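Facilities Diary: The Plaza at Ondell
September 13, 2023
By the Grounds and Public Areas Office, Ondell Campus
Reading time: 5 minutes

The office began the day with the regular inspection of the plaza, which had been put back twice on account of the paving work at the Delby entrance. The inspection covers the paved surface, the joints between the stones, the bollards, the bicycle parking and the tree line along the main building. Notes are kept in this diary so that the winter plan, to be settled in January, can be drawn up from what was seen on the ground as well as from the work orders.

Cloud cover was heavy. The office regards such weather as favorable for surface inspection. Strong sun on pale stone makes it hard to judge whether a tile sits level with its neighbor, and last year's list included several tiles marked as raised that proved, on a second visit, to be casting no more than an ordinary shadow.

The paving was walked in lanes, following the diagonal of the joints. In all, 27 tiles were marked for lifting and resetting. Most of these lie on the delivery route, where the carts from Vamilon cross toward the service door. The remainder are scattered. One tile near the drain, work order 1139, has now been reset on two occasions and has moved again. It is the view of this office that the bed beneath it should be dug out and replaced, and that a third resetting would be a poor use of the crew's time. A note to that effect has gone to the contractor.

The joints are in fair order. Moss has returned on the north side, as it does every year, and the office does not propose to treat it before the leaves are down.

The bollards were taken next. These are the square concrete blocks set out when the plaza was closed to cars, and they have been the subject of more correspondence than any other feature of the grounds. The row that runs out from the building continues to do its work. The blocks have weathered, and the edges have roughened, most of all on the large one standing apart from the row. A proposal was received in the spring to replace the whole set with steel posts. The office has considered it with care and does not support it. The blocks are heavy and plain, and people sit on them at lunch. Steel posts would require footings through the paving, and the paving has troubles enough.
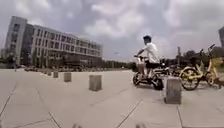
There remains the matter of the edges. Where concrete has worn, the question put to this office is whether it should be patched. A trial patch was made last January on a block at the Delby side, using a repair mortar supplied by Lý, and the result was examined again this morning. The patch has held, but its color is noticeably warmer than the old concrete, and it draws the eye from a good distance. The office would prefer an honest worn corner to a bright new one. Patching will therefore be limited to places where a loose piece could come away, and the worn faces will otherwise be left as they are.

The bicycle parking was reviewed in the second half of the morning. The number of bicycles left on the plaza has grown since the start of term, and so has the number of electric bikes and scooters crossing it. The present rule allows riding at walking speed, keeping clear of the building doors. The office is aware that walking speed is understood in different ways by different riders. It is also aware that the plaza is wide and open, that sight lines are good, and that the shortest way from the Delby gate to the lecture rooms runs straight across it. A ban was discussed in the summer and set aside. The office stands by that decision, and will ask instead for painted markings at the two gates.

A further 12 parking places have been requested for the bicycles. The request, number 2348, asks that they be put beneath the trees. The trees are still small, and wheels and locks do damage to young bark. The places will be recommended for the open side of the plaza, with the reasons set out in writing to those who made the request.

The trees themselves are doing well enough. Stakes and ties were looked over, and two ties were loosened where they had begun to cut in. Watering will continue on the present schedule until the end of the month. The office had hoped for more growth this year, but the summer was dry and the roots have a great deal of stone around them.

Shortly before noon the inspection paused at the ground floor of the main building, where the glass is set back from the face. Leaves and paper collect in this recess whenever the wind is from the west. The cleaning round reaches it in the early morning, and by midday it needs doing again. A second round has been asked for during the fall — at the expense, if necessary, of the evening round at Delby, where much less collects.

The afternoon was given over to paperwork. The marked tiles were entered on the plan, the old plan was found to show a drain cover that was removed some years ago, and the correction was sent to the drawing office. The contractor acknowledged the note on the moving tile but offered no date.

One remark may be recorded that belongs to no work order. Standing at the far side with the plan folded up, the office was struck by how large the plaza is, and by how much of the day it spends with only a few people on it. Complaints tend to arrive in the busy minutes between classes. The place should be judged on its quiet hours as well — and in those it serves very well as it is. The request for a kiosk, which has been on the table since the spring, will be answered with this in mind.

Still open at close of day: a date for the bed repair, the wording of the signs for the gates, and the key to the water point on the Delby side, which was not in its box.

Contact: Grounds and Public Areas Office, Ondell Campus | © Ondell Campus. All rights reserved. | Back to top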